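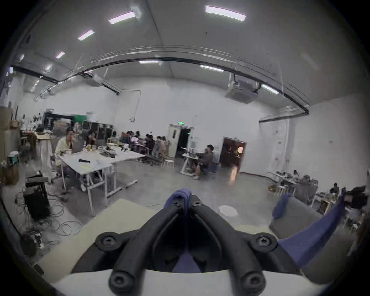 Can we skip the homing squeeze if the grippers were only off for lunch? came the question from the Bosulness site. No. Every power-up, both hands. Same answer for battery swaps.

4. RECORDING CLOTH DEMONSTRATIONS (TWO HANDS)

Applies to Mevik hand-held pair, Pemside recorder 2.x. One-handed tasks: see section 3. Replay on the arms: section 6.

4.1 Before you start

1. Charge both grippers. Recorder refuses to start under 50 percent on either one.
2. Check the four big hex screws on each finger mount. Snug, no more. Do not use thread lock.
3. Wipe both lenses. Dry cloth only.
4. Power on left, then right. Wait for the light on each.
5. Homing squeeze: close all the way, hold, open all the way. Left first. Repeat for right.
6. In Pemside pick New Session, then Two Hands, then the task name. Spell the task name exactly like the task sheet. Falcão sorts uploads by name and "fold_shirt" and "foldshirt" end up as two tasks.

CAUTION: Keep your own fingers out of the jaws during the homing squeeze. Hair and lanyards too.

4.2 Mapping the room

Once per session, and again if furniture gets moved. People walking around in the background are fine. Moved tables are not.

1. Press Map.
2. Sweep the right gripper slowly across the room, one side to the other, then down over the work surface.
3. Come back to where you began. Hold still until the beep.
4. Do the same with the left.
5. Map quality has to read 75 or better. Lower than that, sweep again, slower.

Note: blank walls map badly. Get table edges, door frames, ceiling lights in the sweep.

4.3 Shirts on a mattress 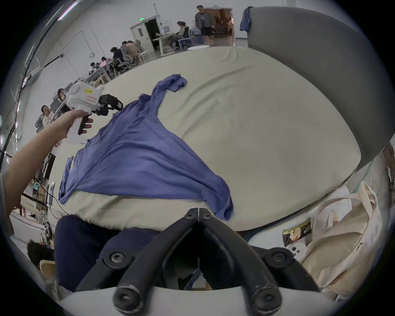
Soft surface means the fingers sink in before they close, so come in flatter than you would on a hard table. Steps:

1. Drop the shirt from standing height. Don't arrange it. Messy is what we want.
2. Both grippers out over the near edge, jaws open. Press Record on the left.
3. Wait one second before moving.
4. Pinch a sleeve or hem. One layer if the task sheet says one layer.
5. Move at half your normal speed. No jerks, no shaking the cloth out unless the sheet calls for it.
6. Finish with both jaws open and clear of the shirt. Press Record again.

Episode limit is 59 seconds. Past that the recorder stops on it's own and the episode is marked Long. Delete it and go again.

If you drop the cloth: keep going, pick it up, finish. Those are good episodes. Tag them Recovery. If you touch the cloth with a bare hand: bad episode, delete.

4.4 Stretch and hand over

Flat table for this one. The hard part is tension. Too little and the cloth sags, too much and it pops out of one jaw.

1. Right hand takes one end. Left takes the other.
2. Move apart until the cloth goes straight between the hands. Stop there.
3. Hold for two seconds.
4. Bring the hands back in, open the left, let the right carry.
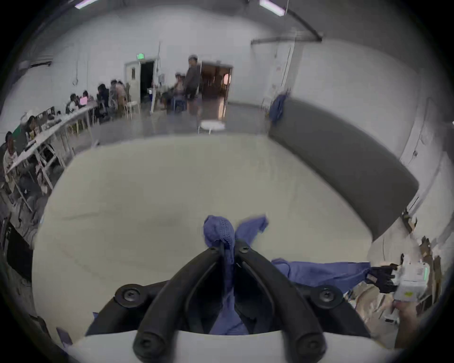 Fig. 4-3. Knit cloth pulled taut between the two grippers.

Swap roles after each block. Half the set left-led, half right-led. The recorder does not check this for you yet (planned for December).

CAUTION: Don't test the pull with heavy fabric like denim or canvas. Finger joints are rated for light cloth only. A bent finger still closes but the width reading is off, and every episode after that is junk.

4.5 Lift and drape

1. Pinch near a corner with the left. Lift till most of the cloth is off the table.
2. Let the twist settle. Don't spin your wrist to undo it.
3. Bring the right in underneath, jaws open, catch the hanging part.
4. Lower both hands togehter and lay the cloth down.

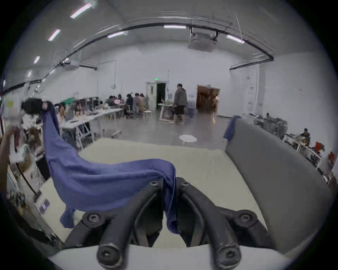 Towels are slower than shirts here. Give them time. When the cloth covers a lens for more than a moment the tracking light goes amber; stop moving, uncover the lens, wait for green, carry on. If it goes red, delete and re-home.

4.6 Checking and upload

1. Open Review. Play the first and last episode of the block, both hands, full length.
2. Look for: late start, early stop, hand in the jaws, lens blocked.
3. Confirm left and right clips have the same length. Mismatch = sync lost. Delete the pair.
4. Press Upload. Leave both grippers docked until the bar is done.

Error 484 during upload: left and right session names don't match. Rename in Review, retry. Do not re-record.

Uploads sent after 5 p.m. are processed the next morning. Friday's late ones sit until Monday.

4.7 Shut down

Open the jaws. Power off right, then left. Back in the foam with fingers up. Cables out of the walkway please.

Next: section 5, Cleaning and finger replacement.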